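Home Tech | Robots | Short Takes

Didby's counter kit gets a kitchen tryout, and it's a lot of fun to watch

May 2, 2021

If you've been waiting for a robot arm that can help with the boring part of a grocery run, the new counter kit from Didby deserves a look. The small company opened orders this week for a bundle that pairs a light arm and a two-finger gripper with a camera at the wrist, plus software meant for people who have never programmed anything in their lives. I got to spend an afternoon with it, and I came home grinning.

The first batch is 300 kits, and they go to schools, repair shops and home tinkerers who signed up in February. Out of the box, the arm comes with 25 ready-made routines. Most are simple pick-and-place jobs, but the one everybody in the room wanted to see again was the bag routine. Plastic shopping bags are miserable things for a gripper. They crinkle, they slump, and they never have the same shape twice (try telling a machine where the "side" of one is!). Didby's answer is to go for a fold in the plastic and pinch it between the fingertips.
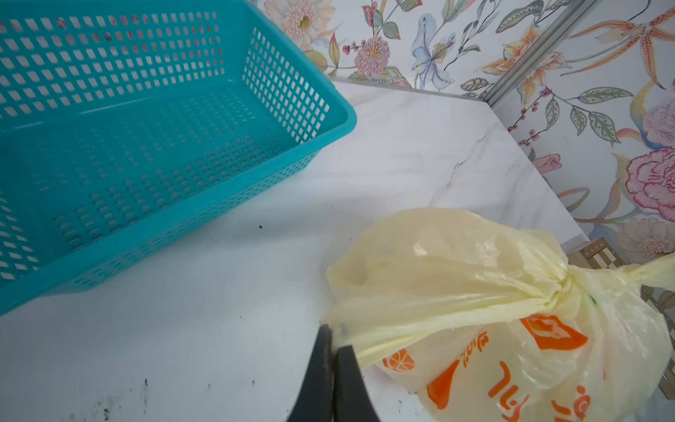
The gripper holds a fold of a knotted yellow bag, with an empty teal basket farther back on the marble counter.

"We tried grabbing by the handles for months," said Jui-lin Hsieh, who leads the gripper work at Didby. "Then Slavica said to treat it like picking up a shirt, and we got much further in a week."

That would be Slavica Vasić, who wrote most of the routine and who clearly loves talking about it. She walked me through the setup screen, where you mark a pickup area and a drop area with two taps and then press go. Changing the drop spot took me less than a minute, and I had not read the manual. The wrist view runs live on a laptop next to the controls, so you get to see every wrinkle the arm is dealing with.

There are limits. The kit is slow, the cable is shorter than I'd like, and glass is off the menu for now. Hsieh told me a softer set of fingertips is in testing with Madix, a parts maker, and will be sold separately. Spare fingertips for the current gripper are in the box, which I was very happy to see.

The kit weighs 43 pounds with its base plate and costs $582 for schools. Pricing for everyone else will be posted when the second batch opens. Existing owners of Didby's older desk arm can load the bag routine as a free update.

Contact the newsroom | Copyright 2021 Dekgate | Back to top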